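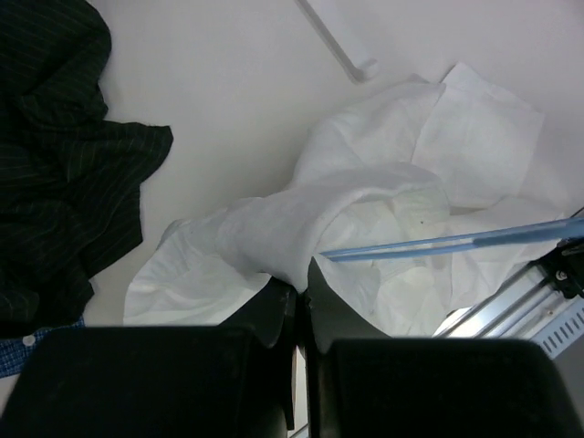

Re: [Plillano-list] Shirts, folding of, and what is going in the May box

On Saturday the shirt rota wrote:

> Could whoever has the shirts please fold them before they go to
> Tiltard? Last time they went over in a carrier bag and came back with
> a note. The note was polite but it was underlined. The choir needs 22
> in all, white for the front two rows and anything dark for the basses.
> Also, does anyone still have the Gavrilă folding board?

I have the shirts. I have had them since the concert, and they have been living on the white table, where they have settled into something like a small mountain range. The peaks are white. There is a very dark pinstriped one with a greenish tinge off to one side, and poking out from under it a bit of blue check that I would ask its owner to think about, as neither "white" nor "dark" covers it.

I do not have the folding board. I had it in the autumn, lent it to the second altos and have heard nothing of it since. We shall have to use our hands.

Before anybody comes round to help, a few things I have learnt from the first 5.

1. Find the collar. On a white shirt in a heap this takes longer than you would think. It is usually the bit standing up like a tent in the middle. Pull it out by that and the rest tends to follow.

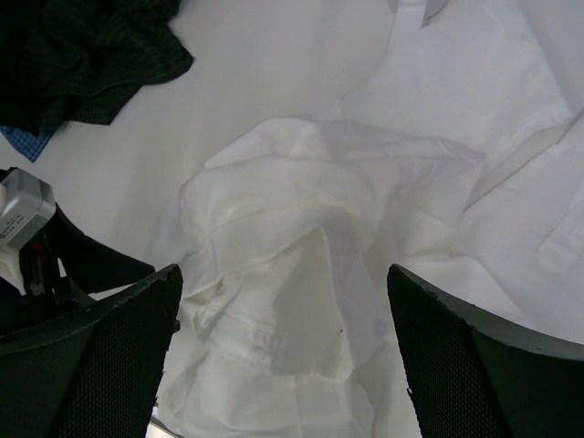

2. Do up the top button, the third and the fifth. Doing up all of them is for people with free evenings.

3. Face down, sleeves across the back, cuffs flat. If a cuff has lost its button, put the shirt on the chair and not back on the table — I mended the same one twice in my head before I noticed.

4. Thirds, then up from the hem. The Zasitz leaflet says to slip in a sheet of tissue. We have no tissue. We have the old programmes from Plillano, and they do perfectly well if you keep the ink side away from the white ones.

5. Labels go inside the collar, in pencil on tape. Size only, please. Last year somebody wrote remarks.

Dark ones in a separate pile, and please check the pinstripe for size before promising it to a bass. If the blue check is yours, it will be on the hook by the door until the next rehearsal, then it goes in the costume trunk with the monks.

The box has to be shut by 17 on the day, as Tiltard locks up on the dot. The door code is still 1019. Bring your own iron if you are fussy; mine has views about cotton.

Kettle on from two.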